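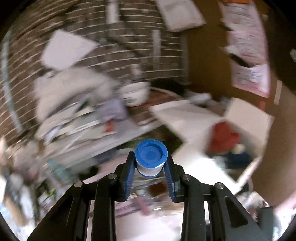 Re: [demo-collection] gripper vs teleop for the container task
27 Jan 2021

Quick answers, between two meetings, sorry for typos.

> We did the first batch at Lamholm by remote control and the
> operators are slow, 10 demos an hour if the link behaves. Oakley
> wants to switch to the hand-held gripper for the rest. Does the
> policy care? And do we have to throw out the remote stuff?

No, don't throw it out. Keep it in its own folder, tag it teleop, train on both and then on each alone. We did that at Roldale in October with 2,261 demos, almost all hand-held, and the mixed run was fine. Teleop only was jerky. Lots of pauses in it, operator waiting on video. Trim the pauses before you train, that helped more than anything else we tried.

> Also how fast can people move with the thing? Ours whip it around
> between the pick and the place.

Slow down. Room smears into streaks when you swing it and tracking drops out. The container stays sharp in the fingers becuase it moves with the camera, so people check the clip, see a nice clear cap and think it's good. Look at the background instead. If the brick wall is mush, redo it.

Other stuff:

- Ridged pads, yes, keep them. Grab the white body below the cap. Cap grabs slipped on us.
- Leave the counter messy. Bowl, open box, papers, whatever. We tidied up for the first week and the policy fell apart at the first cluttered table.
- Posters and paper on the wall are good for tracking, plain wall is bad. Don't take them down.
- Start each demo with fingers open and hold still for 3 seconds. Same at the end.
- At least 4 rooms if you can get them. One room = you learn the room.

Calibration is a seperate mess, the Grirkden script wants the old file format. Will post the converter tonight or tomorrow, needs a cleanup first.

What frame rate is the teleop batch? Didn't see it in the readme.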